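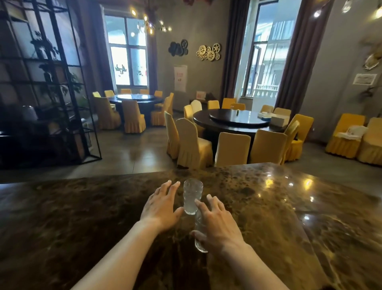 My project was supposed to be about table settings, and it ended up being mostly about chair covers and a lazy susan. I guess that happens when you spend a whole December in one dining room! The assignment from our hospitality design class was to pick a place where people eat in big groups, hang around long enough to understand how the room gets put together, and then write up what we would keep and what we would change. I picked Skumisero because my partner Peter Pešek already knew the manager, and because it has those big dark round tables with the glass turntables in the center, which I've loved since I was a kid. The chairs go all the way around in yellow slipcovers with pleated skirts right down to the floor, and the tile is dark, so the yellow really jumps out at you from the marble counter. Most of my notes were written standing at that counter, usually with a glass or two next to my elbow.

Search this site Enter keywords Go

What I wanted to find out

I had one main question, which was how long it takes to get a big round table ready for a party and where the time goes. Peter had his own question about how people pass food once they sit down, and he's turning that in as a separate report, so I'm only borrowing one thing from him further down.

How I did it

I went 14 times, always before opening. Poppy Birkett runs the floor there and she let me follow her as long as I carried things. I used the stopwatch on my phone and a paper sheet with columns for covers, glasses, dishes, napkins and "other." The "other" column filled up fastest (that should have told me my columns were bad, but I didn't redo the sheet until the third visit).

The chair covers

Okay so these are a whole job. A cover goes on over the back of the chair first, and then you tug the skirt around until the pleats hang straight. If you start with the seat you have to take the whole thing off again, which I did more than once. Poppy can dress a chair while she's talking to someone across the room. I could not. My covers kept twisting at the corner and I'd end up on my knees on the tile pulling at the hem.

The restaurant sends its linens out to a laundry called Postar and they come back folded in stacks, inside out about half the time. Turning them was going in my "other" column, and once I gave it its own column it was the biggest number on the page! I asked if the laundry could turn them right side out and Poppy said she'd asked and it would cost extra. The bill she showed me had 827 items on it for the month, covers and napkins and tablecloths together, so I can see why she didn't want to add anything per piece.

I also noticed the yellow isn't the same on every cover. Some of them look paler than the others. I thought it would bother me and then I kind of liked it.

The tables

The glass turntable gets wiped last, after everything around it is set, and I argued with Poppy about this because it seemed backward to me. Her reason is that people lean on it while they set the places. We tried it my way for two visits and I had to wipe it twice both times. So she was right.

Peter's thing that I'm borrowing: he thinks the tissue box should go on the table and stay off the turntable, because otherwise it goes around with the food and somebody ends up chasing it. I agree with him. It's a small fix and it costs nothing.

The glasses

I was put in charge of these at the counter. They're clear with a ridged pattern, and fingerprints get down in the ridges, so you have to twist the cloth as you go. The counter is dark polished stone with gold flecks and it shines so much that I missed water drops on it constantly. I started checking by crouching down and looking along the surface toward the windows. Poppy calls this "doing the Malý," after a waiter who used to work there and did it every night.

What I would change

I wrote up 3 suggestions. One is a rolling rack so the covers can be turned and hung in one step when they come back. I priced one from Ustier and it was more than the restaurant wanted to spend, so I drew a simpler version with hooks, and the drawing is in my folder. The second is the tissue box. The third is to keep a stack of spare covers near the round tables, so you don't walk all the way to the linen closet when one has a stain.

Word count

The limit was 2,000 and I'm well under it, because I cut the part about napkin folds. I can add it back in if you want it, I have plenty of notes.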